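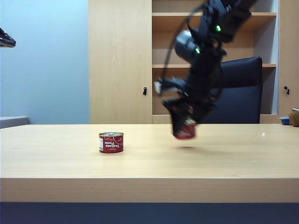
Robots at Gorkora Nosville: questions from staff

We have collected the questions that came up most at the March briefings. Where we don't have an answer yet, we say so.

What will the robot arm do?

It picks up small tins, such as tomato paste, and sets them down again. On the packing line this means moving tins from the tray to the box position. Boxes are still closed, labelled and stacked by hand.

Will anyone lose their job?

There are no redundancies linked to this project. The 6 people who pack small tins now will stay on their current contracts and pay grades. Two of the places will become minding posts, and the team will be asked first.

Why start with small tins?

Small tins cause most of the wrist and thumb complaints we get from packing. A standard shift order is 880 tins, and every one is gripped by hand at least once. Glass jars and pouches are not part of this stage.

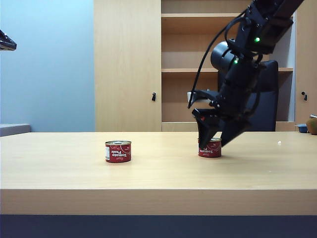
Who do I tell if the arm stops during a shift?

Tell the shift lead. Anyone trained as a minder can clear a stopped arm and restart it. If it stops again within the hour, the line goes back to hand packing and Bachmann, who maintain the arms, are called in.

Can I walk past it while it is running?

Yes, outside the yellow line. Inside the line the arm has to be paused first, including for picking up a dropped tin.

How long is the training?

8 hours, in working time, split over two mornings. You don't need any computer experience. The second morning is practical – pausing, clearing and restarting, with a trainer next to you.

Will my shift times change?

The early shift still starts at 6. Breaks stay as they are, and the arm is paused if no minder is on the floor.

Does the system record how fast I work?

No. Mikgate, the software that runs the arms, logs the arm's own moves and stops. It holds no staff names, and the logs are not used in reviews.

What if I would prefer not to work with it?

Let your shift lead know before the rota for the next month goes up. There is still plenty of hand packing on the jar and pouch lines.

When will the other lines get one?

Not decided. The site will look at the first 176 shifts before any more arms are ordered, and the results will be put up in the canteen.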